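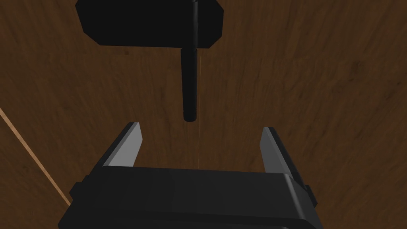 Should the district of Rana be joined with Kivum? My answer is no, and I want to explain it calmly, as many people in both towns already speak about it too loudly.

Rana has 3173 inhabitants. It lies in the side valley, 20 kilometers from Kivum by the river road, and in January this road is often closed for part of the morning. The supporters of the merger say that a small town can not pay for its own administration any longer. Usman Jatoi wrote in the spring that one office is cheaper than two. This may be true on paper. But he counts only the salaries, and he does not count the hours which an old person from the upper farms will lose on the bus.

I lived in Kivum for three years and I have nothing against it. It is a well managed town with a good market. Still, its council looks to the plain and to the railway, and this is natural – most of its voters live there. After a merger, Rana would elect very few members, and the questions of the valley would come last on the agenda.

The signatures of 388 residents were given to the council before the summer. I think they deserve a written reply. The two towns can share the snow plows and the archive already now, without changing any border. Let us try this first, and look at the costs again after some winters.

Yasir Awan, Rana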